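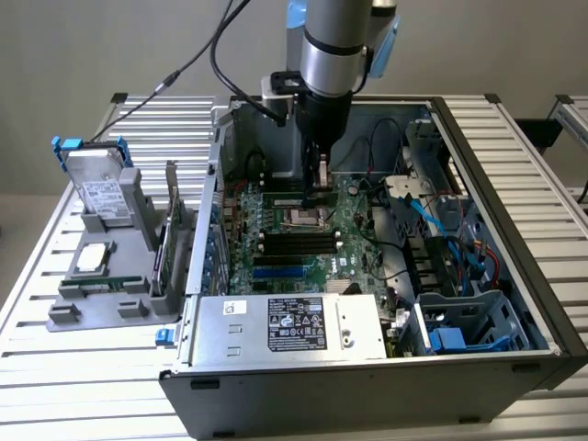

Teardown gallery / Desktops

Desktop tower, side panel off

Unit 67 in the Altstead parts series. The tower is a Dell desktop laid on its side on an aluminum extrusion bench, which keeps the motherboard level and leaves the power supply along the near side. Chassis is gray metal with blue latches at the points meant to be released by hand. The processor socket sits near the top of the board, with one long black memory slot above it and four more below.

Boards of this layout go through the Tavirau sheet in a fixed order: memory, drives, expansion cards, power supply. The sheet runs to 2 pages. Slot positions are recorded before any module is moved — a module returned to the wrong slot may still boot, and the fault then shows up much later in testing.
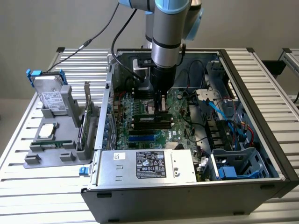
Memory row with a black module in place. Blue PCIe slots lower on the board; hard drive upright in its caddy to the left of the case.

The caddy has blue tabs at its top corners and the drive's white label stays readable while it stands this way. Labels are copied to the sheet in full, including revision. Cables on the drive side are a mix of blue SATA and red and black wires. Route them clear of the fan shroud before the panel goes back on. Nirard stocks replacement SATA leads for this series under bin 149; drive carriers are in bin 80.

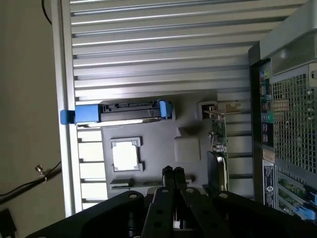

Open case from overhead. Hard drive in blue carrier, below the ribbed metal surface.

For carriers of this type, check the latch for cracks before refitting. A cracked latch will hold at rest and let go in transport — swap it. Carriers from the older Kozan lot are slightly wider and should be kept separate.

Gallery and notes: Radu Costache. Next set: power supplies, May.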